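Getting White Plates Properly White Again
Posted by Eldana Wako, 2021-11-19
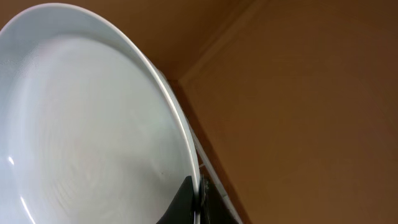 A plain white plate, tilted so the light picks up the faint swirls.

I love plain white dishes! They go with everything and they make leftovers look like a proper dinner. They also show every mark, so I tilt each one toward the window before it goes back in the cupboard (you'd be amazed what a good slant of light brings out).

If you spot swirls, try this first. Sprinkle baking soda on the plate, add just enough water for a paste, and rub it around gently with a soft damp cloth. Leave it for 5 minutes, then rinse well under warm water. Gray scuffs from forks and knives may want a second go, and that's fine.

Some swirls are part of the glaze and won't budge. Run a fingertip over them, and if they feel smooth and look the same after two rounds, leave them be. I think they're lovely!

A few more things I swear by:
Skip steel wool, always.
Change the drying towel once it feels damp.
Hold the plate by its rim while you dry the middle, so you don't leave fingerprints.
Slip a paper towel between plates if you stack them high. My stack is 22 tall and still looks great.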